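Sollitz

Sollitz is a free and open-source emulator for the Kyei, a handheld game console sold from 1994 to 1999. It runs on 64-bit versions of Windows, Linux and macOS. The project was started by Urs Schwaiger, who remained its only developer for the first two years, and is now maintained by Schwaiger and Kilian Kofler.

The name comes from the label printed on the console's main circuit board. Early builds were distributed under the working title Bunness, which still appears in the source code as a prefix on many function names.

History

Schwaiger began writing Sollitz as a disassembler for Kyei cartridges. The first version that could run commercial software displayed the title screen of a single puzzle game and stopped when a button was pressed. Sound was added later, along with support for save files.

Kofler joined the project in April 2016 and rewrote the graphics code. The original renderer drew each frame in software and could not reach full speed on most laptops of the period. Its replacement moved most of the work to the graphics card and allowed games to be shown at higher resolutions than the console's own screen. The old renderer was kept as an option and is still used to check the output of the new one.

Version 12 was released on 10 Jun 2020. It replaced the configuration file with a settings window, dropped 32-bit builds and changed the format of save states. States made with earlier versions cannot be loaded, though ordinary in-game saves are not affected. 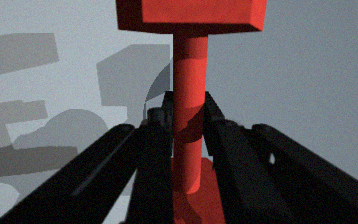 Graphics emulation

The Kyei has a simple 3D unit that draws flat and smooth-shaded polygons but has no hardware lighting. Games had to work out the brightness of each surface on the main processor and pass the result along as vertex colors. A plain object in one color, such as a red block with a round shaft hanging from it, therefore needed two methods: a single shade for each flat face of the block, with the side turned from the light made darker, and a gradual change of shade across the curve of the shaft. Shadows falling on an object were rarely attempted. Sollitz reproduces the console's color rounding by default, which gives visible bands on curved surfaces. The rounding can be turned off, and doing so is safe in nearly all games.

Textures are not filtered on the original hardware. The emulator offers a filter setting, but it causes thin lines around sprites in a number of titles and is disabled at first start.

Compatibility

The project keeps a public list of tested games. It has 356 entries, of which 50 are marked as having faults that prevent them from being finished. Most of these depend on exact timing between the main processor and the sound chip – an area where the emulator still takes shortcuts for the sake of speed. Multiplayer over the link cable works between two copies running on the same computer. Network play is experimental.

A copy of the console's startup program is not required. Sollitz includes a replacement written from scratch, which skips the opening logo and goes straight to the game.

Related software

Gruditz is a separate debugger built on the Sollitz core. It adds breakpoints, a memory viewer and a log of drawing commands, and is mainly used by authors of homebrew games and fan translations. The automated test suite shared by both programs contains 1,982 test cases – most of them short programs that were first run on a real console to record the correct results.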